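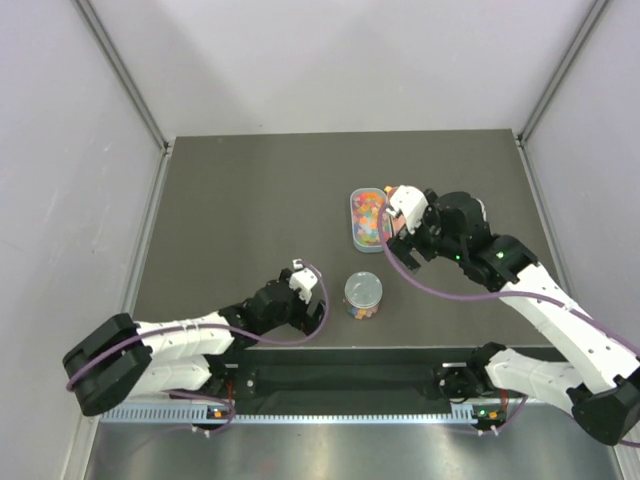 Page last changed: October 19, 2018, by Araceli Paredes

Grimstead Bench Room
Cell 3 - Two-Arm Tabletop Cell
Safety and Inspection Checklist, with Comments

Use with: Flerkach log sheet, form 794
Who may sign: anyone cleared on Cell 3 (Benítez, Paredes, Quintana, Dvorak, Kopecký)
When: start of every shift, and again after any repair, crash or change of fingers

Mark each line OK, FIX or STOP. A FIX can wait until the end of the shift if the comment says so. A STOP can't wait. Comments are welcome, long ones too! I read all of them, and a good part of the new wording below comes straight out of your notes. I love how much better this list has gotten since the first version, which fit on an index card and left out the cables completely.

PART A - BEFORE POWER

A1. Stop button outside the enclosure is reachable, with no boxes or carts in front of it.
OK

A2. Lockout tag is off the disconnect, and the person who hung it has signed the log.
OK
Comment (Dvorak): Tag from the wrist job was still on the hook by the door instead of in the drawer. Put away.

A3. Tabletop clear of tools, screws, wipes and zip tie ends. Only the props for the task stay on the table.
OK
Comment (Paredes): For the filling task that means the light-blue tray, the jar with its lid, and the scoop. If you brought a hex key in, it goes back out with you.

A4. Corner posts and wall panels tight. Push each panel with a flat hand near the post. Nothing should click.
OK
Comment (Kopecký): Left rear had a click last month. I retightened the lower bracket and have pushed on it every shift since, because I don't trust it yet. Quiet so far.

A5. Side rails clean, nothing sitting on them.
OK

A6. Mounting plate bolts: paint marks line up on every bolt head, both arms.
OK
Comment (Benítez): The paint marks are my favorite thing we did this year. One look along the plate and you know. Before, we put a wrench on every bolt every morning, and I am sure we loosened a few of them that way.

A7. Cable tray along the front: all purple wires inside the slots, no loops hanging over the front edge.
FIX, can wait
Comment (Quintana): One loop rides up on the left when that arm is parked. It stays inside the cell and doesn't catch. I'd like to move it over one slot at end of shift.
Comment (Paredes): Go ahead. Log it on the 794 sheet and do C2 again afterward.

A8. Small boards at the two arm bases: connectors fully seated, no crumbs or dust on the board.
OK
Comment (Dvorak): Use the soft brush. Please, no canned air with the tray on the table. We all remember.

PART B - POWER ON, ARMS STILL

B1. Green light on the board at each arm base.
OK both

B2. Green lights on the arm joints come up and stay up. A blinking light is a STOP, even if it clears by itself.
OK
Comment (Kopecký): Added "even if it clears by itself" after the shoulder on the right arm blinked during warmup. It cleared, I ran it, and it dropped out with the arm stretched over the table. No harm done, but I'd rather have spent ten minutes on the connector.

B3. Press the stop button. Both arms must drop out of drive. Reset and press again from the other side of the bench.
OK
Comment (Benítez): Do it twice, every time. The test is quick and it covers both buttons.

B4. Arms hold position for a full count of 12 after reset with no sag at the shoulder.
OK

B5. Listen. Power supply fan steady, no ticking from the joints.
OK
Comment (Quintana): There's a hum from the left arm that I now know by heart. Same as ever.

PART C - SLOW MOTION

C1. Speed limit set to 50 percent on the pendant before the first move. Leave it there until Part D is signed.
OK
Comment (Dvorak): The Carretero pendant comes back from a restart at whatever it was last set to. Read the number. Then read it again after you pick the program.

C2. Move each arm through its full reach, one at a time. Watch the purple cable at the wrist through the whole move. It should swing free, never pull straight, and never drop between two links.
OK right
OK left
Comment (Paredes): The cable needs that big lazy arch! If it looks untidy, it's probably about right. Please don't tie it down closer to the links. Gus tried it for me on the bench and the connector started to walk out after one afternoon.

C3. Both arms to park. Grippers come to rest without banging the table.
OK

C4. Bring the arms toward each other over the middle of the table. The software fence must stop them before the links touch.
OK
Comment (Kopecký): Keep a finger on the stop button for this one. I have never needed it, but that's where my finger is.

C5. Lower each gripper to table height and look for fresh scratches on the tabletop. Old ones are drawn on the map on the inside of the log cover.
OK
Comment (Benítez): Compare with the map, not with your memory. A new mark usually means the tool offset is off and the fingers are coming in low. A mark you can feel with a fingernail is a STOP.
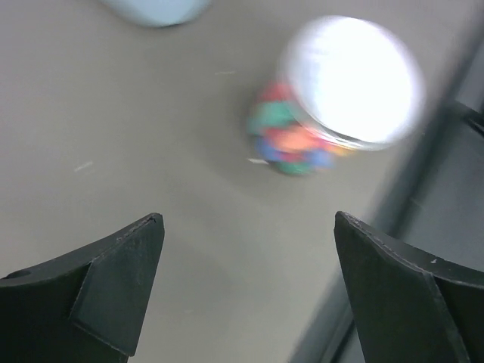

Can I reach in and pick up a jar that has tipped over while the program is paused?

Press the stop button first, wait until both arms are out of drive, and then reach in. A pause only holds the program. The motors are still live, and the arms can move again as soon as somebody presses resume at the pendant. When the jar is back in place, reset, return both arms to park at the slow setting, and restart the program from the top.

C6. With the stop button pressed, roll the jar gently on its side across the table by hand. It should roll evenly, with no flat spots, and the lid should stay put.
OK
Comment (Quintana): I asked for this line, so thank you, Araceli! A cracked jar looks fine when it's standing up. Roll it and you hear it.

C7. Lid seated. Turn it by hand until it stops and no further. An overtightened lid makes the arm fight it, and the wrist takes the load.
OK

PART D - GRIPPERS AND SCOOP

Do this part with the stop button pressed. Fingers are a pinch point even at low force.

D1. Both fingers on each gripper tight. Wiggle each one by the body, not by the tip.
OK

D2. Finger edges: run a cotton swab along the edge. If it snags, the finger comes off and gets dressed with the fine stone or replaced.
FIX, can wait
Comment (Dvorak): Plenty of wear along the edges, with nicks and pale scratches. Swab didn't snag. I'm treating it as looks only, but I've put a new pair on the Skesent order so we have them in the drawer.
Comment (Paredes): Good call. Wear on the edges alone doesn't fail this line. The swab decides.

D3. Black pad between the fingers: present, square, not curling, not shiny.
OK
Comment (Kopecký): A shiny pad slips. If the scoop can be turned by hand with the gripper closed on it, change the pad. It's a short job and very satisfying.

D4. Finger tips meet evenly when closed on a strip of paper. Pull the paper. Same drag left and right.
OK

D5. Scoop wiped, stem dry, no burrs. Run a gloved thumb down the stem.
OK
Comment (Benítez): Dry matters more than clean on the stem. We lost grip twice in one morning over a film of wipe fluid, and I had already been through the force settings before I thought to touch the thing.

D6. Close the gripper on the scoop stem just under the head, with the pad against the stem. Release the stop, lift at slow speed, hold, and watch for any tilt.
OK
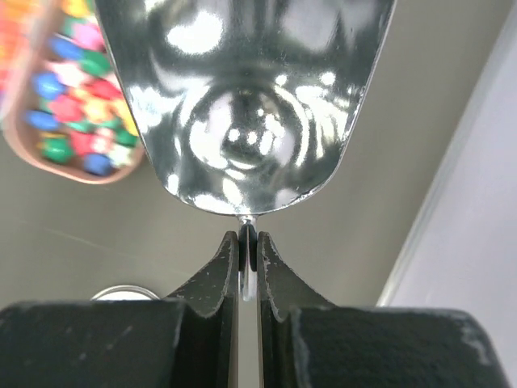 D6, scoop head up: stem between the fingers, pad just under the neck.

D7. While the scoop is up, tap the head lightly with the wooden dowel. Never with a hand. It may ring but must not shift in the fingers.
OK
Comment (Quintana): Rang nicely.

D8. Open the gripper over the folded towel and let the scoop down. Check the stem for new marks from the fingers.
OK

PART E - FIRST CYCLES AT FULL SETTING

E1. Raise the speed limit only after A through D are signed. Two names if anything was marked FIX.
OK
Signed: Dvorak, Paredes

E2. Stand at the line for the first 3 cycles. Hands off the bench edge. Watch the wrist cable first and the scoop second.
OK
Comment (Kopecký): Everybody watches the scoop because it's the fun part - and it really is fun, I still grin when it comes up full - but the cable is where trouble starts.

E3. Spilled pieces: stop the cell before you pick them up, including the ones near the front edge that look easy to get.
OK
Comment (Paredes): One piece under a gripper is enough to tip it when it parks. Check behind the tray too.

E4. Tray level topped up to the line, not over it. An overfull tray puts pieces on the table with the first scoop.
OK

E5. Both arms finish at park and the program ends on its own.
OK

OPEN ITEMS

Cable loop, left side of front tray. Quintana. End of shift, then repeat C2.
Spare fingers on order through Skesent. Dvorak.
Left rear panel: keep watching. Kopecký.
Paint marks for the corner post bolts, same as on the mounting plate. Benítez has the paint pen and has offered to do all of them. Yes please!

Filled-in sheets go in the Flerkach binder at the end of the bench. New comments can be written straight on the sheet in pen, and I'll type them in when I next change the page.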